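Phone boxes, white table, February

Started at 8:40 a.m. with the packaging job for Gilchrist. The question is simple: which boxes are worth keeping, and do the trays still hold a phone properly? I love this kind of work. A good box is such a clever little object!

1. Phone in its tray
Black shell, white inner tray, phone face up. I really like how the white sets off the dark glass (Octavio says I've said so before). Shelf code for this one is 296.

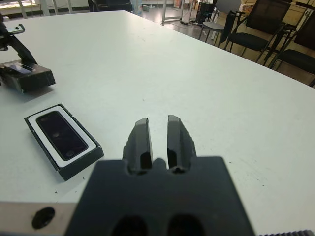 2. Small flat pieces
Picked up and set down one at a time, low over the table so a slip costs us no glass. Rochelle wants these kept apart from the boxes, and I'm all for it. They scratch if they ride on top of each other. 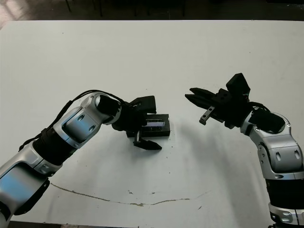
Small black piece with the bluish top, held close to the table.

Tabletop needs a proper wipe, there are dark specks all over and that wavy brownish line toward one side. Crack or stain, I can't tell. Ask Octavio if he has tried the Brallberg cleaner on it.

Next: foam liners from Dulska, up to 800 in the order. Can't wait to try them. Rochelle has the shelf list, codes 296 and 939 still to be checked off.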